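Plitano says its radio update is fixed. One owner kept a diary

July 17, 2021

Sunita Lyons has a spiral notebook in her glove box with a page for every drive she took in December. Each page lists the time, the road and what the radio in her Plitano hatchback was doing. Mostly it was restarting.

"It would play one song and go black," she says. "Then the logo, then the welcome chime, then back to the start of the menu. I didn't need a welcome. I was already in the car."

The trouble started after update 2447, which Plitano sent to its cars over the air last winter. The company said it would make digital station lists load faster. Lyons never saw any sign of that. What she got was a screen that restarted as many as 9 times on the drive from Vitholm to Leltport, a trip of 30 miles.

Her dealer, she says, told her to turn the car off and on again. A second visit ended with advice to delete her phone from the system. "So I deleted my phone. Now I had a radio that didn't work and no phone either."

Plitano put out a second update in spring and declared the matter closed. I asked what had been wrong in the first place. The reply, from spokesman Raghavendra Annamalai, was that the new software "delivers a more stable listening experience." I asked again, and got the same sentence with "customers" added to it.

Lyons grants that things are better. The restarts are down to one or two a week. She doesn't accept that this counts as fixed. "If my brakes worked most of the time, would they close the file?"

Kumaresan Rodrigues, who repairs car electronics at Naidu in Leltport, is doubtful too, though for different reasons. He has had six of these radios on his bench. He thinks the software is asking too much of a cheap memory chip, and that the second update simply asks less often.

"I can't prove that without the source code, and they won't be showing me the source code," he says. "But I'd want to see one of these go through a hot summer before I said anything nice about it."

I pointed out that a man who sells replacement radios might be expected to say so. He laughed and said he had sold two.
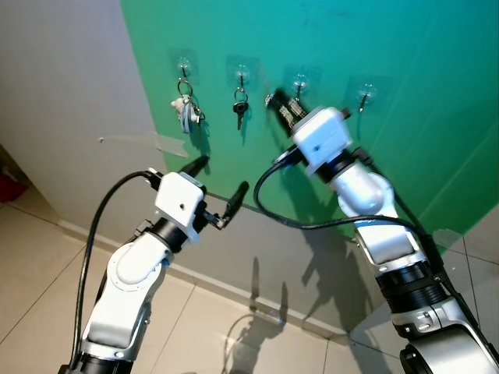 Clear adhesive hooks on a green panel, the one at far left holding a key ring.

Plitano is offering affected owners a free inspection, but only if the fault shows up while a technician is watching. Lyons has booked hers. She plans to bring the notebook, and she has asked if she can wait in the car with the radio on.

"They said it usually takes an hour," she says. "I told them I'd pack a lunch."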